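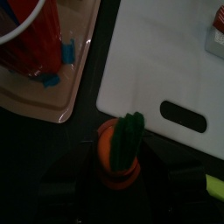 **Plastic cups leaving rings on a tray – how do I get them off?**

I keep a red plastic cup in a shallow tan tray on the kitchen table, next to the white cutting board. The tray has a raised rim, so any water that gets in just sits there. I've ended up with a cloudy ring where the cup stands. Dish soap hasn't moved it. The board has some scuffs too, but I'm more worried about the tray. We're in Grorville and the water is pretty hard, if that matters.

Posted by Turnemico

---

**Yap**

Sounds like mineral scale. Mix white vinegar half and half with warm water, pour in enough to cover the ring and leave it for 20 minutes. Wipe with a soft cloth and rinse. If it's still there, do it again. Mine took 2 goes. Don't use a scouring pad – it dulls the shiny finish and you'll never get that back.

For the board, try a paste of baking soda and water. It will lift the grey colour but it won't fix actual cuts.

---

**Carno**

Just buy another tray, they're 4 dollars.

---

**gumleaf38**

Agree with the vinegar. Also check it isn't a heat mark. If you've been standing cups of tea on it the plastic itself can go cloudy, and no cleaner will shift that. Run a fingernail over it. Scale feels a bit rough, a heat mark usually feels smooth. I tip my tray out every night now and dry it with a tea towel.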